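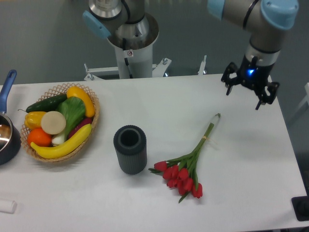 3.2 Basket filling and the order of items

The second task concerned how mixed produce is placed in an open basket when no instruction is given about order. Artificial produce was used throughout so that shape and size stayed constant between sessions. Each session began with the items spread on a white rectangular table and ended when the participant stepped back from it. Sessions were held at the Stirkbridge site on Tuesday mornings, with 11 participants completing 71 fillings in total.

Figure 4. Oval woven basket with an open lattice rim, holding artificial produce, on the left side of the table.

Items were coded by shape into five classes: long, curved, round, flat and leafy. The cucumber was coded as long and the squash as curved. Bell peppers were coded as round, although their base is uneven and they tend to tip when set down alone. Leafy items were coded by the spread of the leaves and not by the stalk. In Figure 4 the cucumber lies at an angle along the back, the squash curves up toward the rim, and the leafy item stands in the middle with its pale stalk down.

We follow Eskola in treating the rim as a support surface. A long item that rests against the rim takes up less of the base than one laid flat, and later items can be placed in front of it. Goketti's scheme records only contact with the base and would score the two placements the same way. For an oval basket this loses information, because the usable base is narrow at both ends and most long items fit in one direction only.

Flat items caused the most disagreement between coders. A slice may be laid down, leaned against a neighbor or wedged upright, and the last two are hard to separate from a side view. We therefore merged them under the label "tilted." The beige slice next to the yellow pepper in Figure 4 falls under this label.

Placement order was entered in Clirna as a single string per filling. Items moved after first placement kept their original position in the string and received a second mark. Fillings in which an item fell from the basket were retained, and the item was coded again at its final position.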